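発表メモ　小型書架における薄冊の配架と姿勢保持

(スライド1)
担当はRuoxi Li。持ち時間は6分。質疑は最後にまとめて受ける。
対象は卓上の二段書架。上下段とも前面は開放、両側に側板がある。色は淡い緑。冊子は中国古典の文庫判と児童書の混在とする。

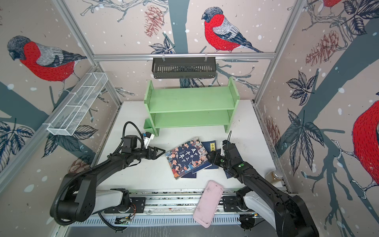
配架の基本は三点。背を手前に揃える。判型の大きいものを側板側に置く。残りの隙間はブックエンドで詰める。Killbridge分室の閲覧卓では、この手順で111冊を並べ直した。所蔵全体は4000冊だが、本日は卓上分に限る。

(スライド2)
傾きの問題。ペーパーバックは自立性が低く、隣に支えがないと斜めに倒れる。古典叢書は装丁が似るため、識別は表紙の黄色い題簽に頼ることになる。「小窗幽记」がその例。ここは書名を読み上げる。

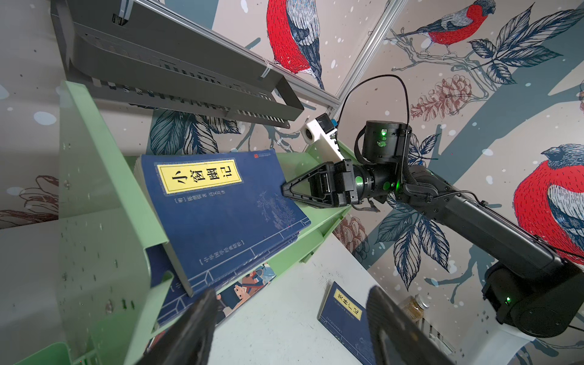 判型の異なる児童書を隣接させると、支持高さが揃わず、薄い側に荷重が寄る。対策は同判型でまとめること。Indel式の分類票を使う場合も、票の順序より判型を優先してよい。Zakharchenkoの配架表は配布資料の末尾に付けた。

(スライド3)
斜置の許容範囲。短時間の仮置きは可、長期は不可。小口側が開き、背の接着部に曲げがかかる。線装本を模した表紙でも、本体が並製であれば扱いは並製に準じる。「笑林广记」も同じ区分に入れる。

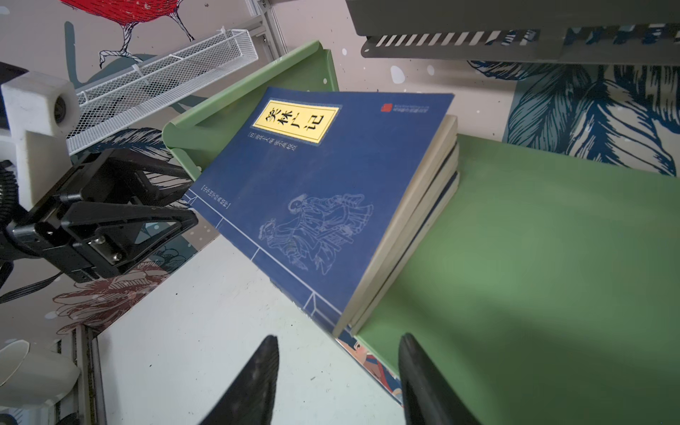 ブックエンドは底板を冊子の下に差し込み、立ち上がり面を表紙に密着させる。上端は角が当たりやすいので、接触位置を確認すること。詰めすぎは抜き取り時に背を傷める。最後に指一本分の余裕を残す。
12月の点検では同じ手順を100冊単位で行う。記録用紙はVunardの書式を使用。

連絡先：Killbridge分室 資料整理係　｜　© Killbridge　｜　ページの先頭へ戻る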